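Progress report to the Nerora Heritage Fund: restoration of the Stakent 350 twin

Reporting period: spring through August

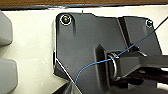

The grant awarded to the Tonuvari Motorcycle Museum covers the mechanical restoration of the Stakent 350 twin and the preparation of its service records for public use. Work on the engine is now substantially complete. Work on the gearbox is behind schedule, and the revised dates are given under "Schedule."

## Engine

The crankcases were split in the first month of the period. Both main bearings had failed and have been replaced. The crankshaft was sent to Chan Engineering for regrinding and came back within the agreed tolerance. New pistons were fitted at the first oversize, and the cylinder head received new valve guides and seats on the exhaust side only. The inlet seats were judged fit for further use.

The original magneto could not be rewound locally. It has been sent out on a fixed-price contract, and a loan unit will be used for the first bench runs. The loan unit is not correct for the model and will not appear on the finished machine.

## Gearbox

Inspection found 7 damaged gears, against the 2 allowed for in the application. Used replacements were located for all but the second-gear pair, which must be cut new. The supplier requires a drawing, and this was completed in July. Delivery is expected in late fall.

## Frame and cycle parts

The frame was checked on the jig and found to be slightly out of line at the steering head. It has been corrected and primed. Painting will wait until the engine plates have been trial fitted -- the plates supplied by the previous owner belong to a later model and had to be remade.

## Records

The factory service sheets held by the museum have been sorted and 23 of them scanned. The remaining sheets need minor paper repair before they can be handled safely.

## Budget

Spending is within the total award. The additional gearbox work has been met from the contingency line, which now stands at almost $1000. No further funds are requested at this time.

## Schedule

- Bench run of engine: October
- Gearbox assembly: December
- Frame painting and final assembly: February through April

The museum asks the Fund to approve the change to the gearbox date. All other conditions of the grant remain as agreed.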